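New conveyor up and running at Pakbridge packing room

Nurnley, September

Pakbridge has put a new belt conveyor into its sample packing room, the first of 3 planned for the Nurnley site. Supplied by Huline. Short bench model, sits on the table top, plugs in at the wall. Went in before the morning shift and was in use by lunch.

Up to now samples were passed along the bench by hand in trays, and the trays piled up at the far end most afternoons. Staff had been asking for a belt since last winter. The room handles 236 sample lines, mostly small parts and blocks for school and craft kits, and the autumn orders are allready coming in.

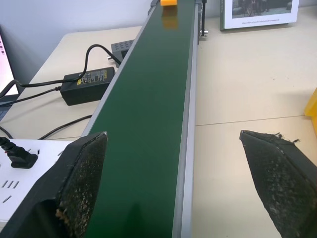 The green belt with its gray side rails, an orange-yellow block near the far end.

Speed is set low for the first weeks. Larger boxes stay on the floor trolleys for now, the belt is for loose pieces and small bags only. Bench height unchanged. A second belt goes to the returns corner once the wiring there is sorted, third one still waiting on a delivery date from from Huline.

Dankwa, which runs the kit order side for Pakbridge, sent through 527 orders last month and expects more before the holidays. It wants kits out a day sooner than at present. Pakbridge says that depends on labels as much as on belts. Label printer is next on the list, no price yet.

Training is short, 26 minutes per person, in pairs, at the bench. Covers start and stop, wiping down the belt, what to do if a piece gets stuck against the rail. Sleeves rolled up, no lanyards. Evening shift gets its turn next. Anyone who missed the first round should put their name on the sheet by the door.

The old trays are going spare. Stacked outside the store room, free to staff, take what you need. Whatever is left at the end of the month goes to recycling.

Parking at the Nurnley loading side is closed from 6 a.m. when the second belt comes in. Use the front lot.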